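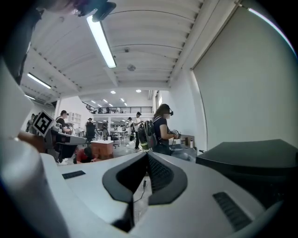
Ground floor and mezzanine: condition and use

Progress report to Florkine, Stavusville workspace fit-out, phase 2
Prepared by Hae-won Na, Jun 14, 2024

The main hall remains in daily use while the fit-out continues. Ceiling work is closed: the white corrugated panels are up, and the tube fixtures and recessed lights passed the electrical check in January. The black railing on the mezzanine is fixed and signed off. Two of the 14 items on the January list are still open, both on the ground floor.

Floor and power

The first open item is power distribution. Desks were moved twice after the outlet plan was drawn, and the tables now in use stand too far from the wall outlets. Loose cables are run across the tile. Ľubica Danko has priced 8 floor boxes along the center line. The quote from Yang covers cutting, boxes and making good the tile, and fits within the contingency.
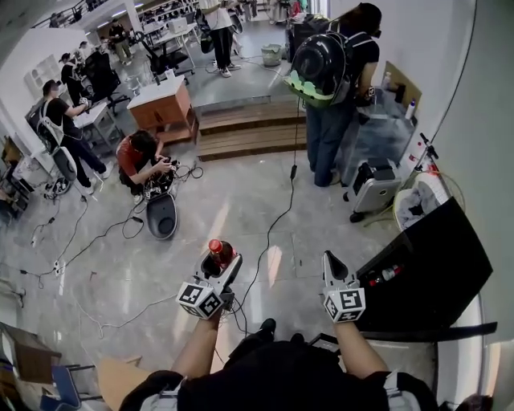 Lise Fehr is to confirm box positions against the final desk layout before any tile is cut. Work can be done one half of the hall at a time, with desks moved to the other half. Until then, extension leads stay in use and are checked weekly.

Raised platform and storage

The platform and its wooden steps are complete. The steps have no edge strips yet; this is the second open item. Strips are on order from Grililetti. Desks and mesh chairs are in place on the platform. The wall shelving with square compartments is fixed.

Storage on the main floor is short. Small tools and drinks bottles end up on the work tables, and bags are left on the floor at the end of the day. Ga-eun Wi has asked for a second low cabinet to match the existing wood one with the white top. The cost is not in the current budget and a separate request will follow. 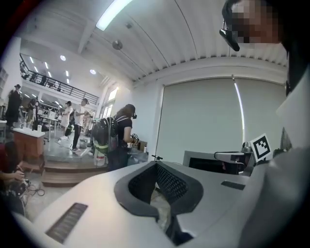 Budget and next steps

Spending stands at 80 percent of the grant. The balance is held for the floor boxes, the edge strips and final cleaning. No change to the total is requested in this report.

Open actions:
Box positions: Lise Fehr
Order for floor boxes: Ľubica Danko
Edge strips, fitting: Da-eun Myung
Cabinet request: Ga-eun Wi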